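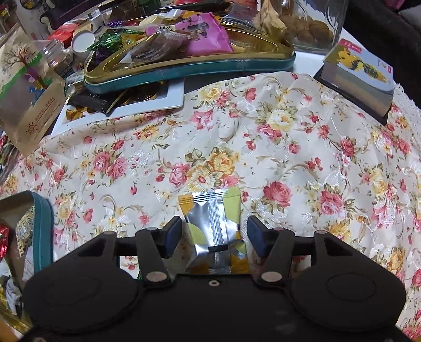

Intake and storage checklist, naval uniform insignia and badges. Sellthorpe store, July round.

Marks: P = pass, A = attention, F = fail.

## Textiles

- [P] Cap ribbons stored flat or rolled wire-side out. *Rolled stock moved to 300 mm trays.*
- [A] Gilt wire lettering checked for green deposits. *Deposits on 3 ribbons from the Strömberg lot. Bagged separately, not cleaned.*
- [P] Moth traps in date. *Nil catch.*
- [F] Acid-free tissue between layers in every drawer. *Missing in drawer 128. Ordinary wrapping paper found and removed. Recheck next round.*

## Metal badges

- [P] No badge in contact with rubber, felt or PVC sleeves.
- [A] Pin and lug fixings sound. *One lug loose on an officer's cap badge. Do not solder. Tag and leave in tray.*
- [P] Enamel inspected under the bench lens. *Old chips agree with the intake card.*

## Hazards

- [P] Luminous dials and compass cards kept out of this room. *Meter reading at background.*
- [A] Buttons marked Wotlow: lead content unknown. *Gloves to be worn until tested. Wash hands after handling in any case.*
- [P] Blades, dirks and scabbards locked in the steel cabinet. *Key returned to the safe.*

## Room

- [P] Relative humidity within limits. *Rika logger downloaded, 2,306 readings, no gaps. Battery replaced.*
- [A] Blind on north window closes fully. *Sticks a hand's width above the sill. Nearest tray moved to the inner shelf.*
- [P] Extinguisher seal intact, gangway clear.
- [P] Stock numbers on drawer fronts legible.

Drawer 128 and the blind are carried forward. The Strömberg ribbons are withheld from sale until the deposits have been looked at.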